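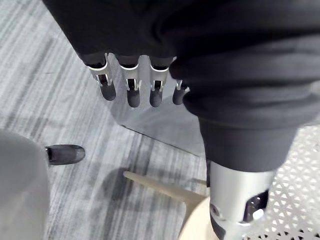

Who we are

Bundon is a small service company in Prandton. We set up, maintain and repair one kind of machine: the Messina, a robot with two arms and two hands with fingers. Many companies will service a large welding robot or a conveyor. For a machine with fingers the choice is much smaller, and the owners of the first Messinas had to send every hand away by post and wait. We started our company to make this waiting shorter.

Our customers are mostly research rooms, schools and a few workshops. Most of them own only one machine. They know very well what they want to do with it, but they do not always have a person who likes to open a finger joint on a Friday-evening kind of deadline. For them we are this person.

Our workshop

The workshop is on the ground floor of an old office building, and we kept the office carpet. Visitors sometimes ask us about it. A fingertip screw is very small, and on a hard floor it jumps and travels under the cabinets. On the carpet it stays more or less where it fell. We work with the machine low, near to the floor, for many of the tasks on the hands, and our knees are also thankful for this decision.

We keep one Messina of our own. It is the oldest machine in the building, and every new procedure is tried on it before we do it at a customer. It wears soft black clothing over the arms, with the cuff closed around the metal of the forearm. The fingers have metal upper parts and dark, rubbery tips, and these tips are the part which we replace most of all.

How we set up a machine

A setup normally takes two visits. On the first visit we look at the room. We check the floor, the power outlets, the light and the free space on each side of the arms. We also ask what objects the hands will hold. A machine that will fold towels needs other settings than a machine that will pick up bolts, and it is better to know this before the grip force is adjusted.

On the second visit we do the work itself. We go through a list of 49 points, and the customer receives a copy with our notes. The order is always the same:

Mechanical check of the arms, from the shoulder down to the wrist.
Cables: clamps, bend radius, and free movement in all the end positions.
Zero position of each finger joint.
Grip force, one finger at a time, after this the whole hand.
Covers and clothing.
Emergency stop, tested by us and then again by the customer.

After the list is finished, the hand must open and close 400 times without an error. If there is an error at number 399, we find the cause and begin again from one. This has happened to us, and we did begin again.

Looking after the hands

The hand is the part that touches the world, so it is the part that gets old first. We recommend a full service after 1,000 hours of operation. Between the services there are a few small tasks that the customer can do alone, and we teach them during the setup. They take 20 minutes and no special tools.

Clean the fingertips with a damp cloth and a little mild soap. Please do not use alcohol, it makes the rubber hard. Look into the open slots at the joints with a flashlight. Threads and hair like to collect there, and they should be pulled out with plastic tweezers, never with metal ones. Move each finger slowly by hand with the power off, and compare it with the finger beside it. A joint that feels different from its neighbor is a reason to call us, even when the machine gives no error message.

About the clothing

We receive so many questions about the fabric that it deserves its own part on this page.

Clothing on a robot is useful. It keeps dust away from the elbow, and it holds the cables close to the arm. But it is also the cause of a good part of our repair visits. A cuff that is too wide slides down over the hand and goes between the fingers. A cuff that is too tight pulls on the forearm when the wrist turns, and the position of the hand becomes a little wrong. The customer then looks for the mistake in the software, sometimes for weeks.

Our rules are simple. The cuff must sit on the forearm, behind the wrist, and it must not cover any hole or bracket that we need for service. There must be enough fabric at the elbow for the arm to bend fully – folds are allowed, tension is not. All clothing comes off before a repair and is checked for loose threads before it goes on again. We sew the replacement sleeves here in Prandton, on a normal household sewing machine. Washing is at low temperature, without softener.

Repairs

If your machine has a problem, please send us first a short message with the serial number, the hours on the counter and a description in your own words. Technical vocabulary is not necessary. "The second finger makes a noise like a pepper mill" was one of the best reports we ever received, and we packed the correct bearing on the first try.

Many repairs can be done at your place in one visit. For work inside the palm we take the hand with us, and you can have a loan hand from us during this time. We return the broken parts together with the repaired hand. Some customers throw them away, some keep them in a drawer, and at least one school uses them for teaching.

What we do not do

We do not write application software, and we do not sell new machines. We also do not change the safety functions, also not for a short test, and also not if we are asked very kindly. For machines of other types we can perhaps tell you a workshop that knows them better.

Visiting us

You are welcome to come to the workshop and see a service before you order one. Write to us some days before, so that we can plan a hand on the bench for that morning. Every September we also hold an open course for customers, with one day for cleaning and inspection and one day for the joints. The groups are small, and every participant takes one finger apart and puts it together again. Coffee is included, parking is behind the building, and the doorbell is the lower one of the two.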